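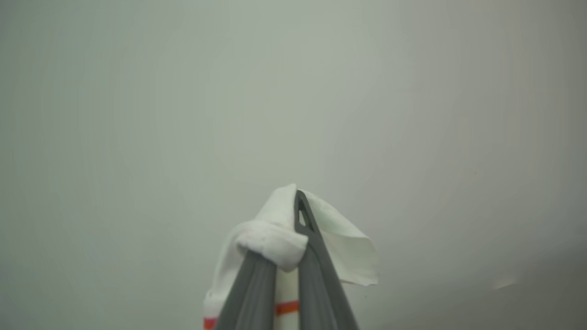 Issue 80, October 2025

Keep the cloth napkin

My local café, Wolledis, gave up cloth napkins in August. Paper ones now come in a dispenser by the till, and most people take two or three and use one.

I think this is a mistake. A white cotton napkin can be washed for years, and when it gets too thin for the table it will still clean a window. Paper goes in the bin before the coffee is finished.

The usual complaint is laundry. At home I wash ours with the towels, so they add very little to the work. A café has more to deal with, but it already sends out aprons and tea towels every week.

I would pay a few pence more for a sandwich if it came with a proper napkin. I suspect other customers would too, and the café could at least ask us.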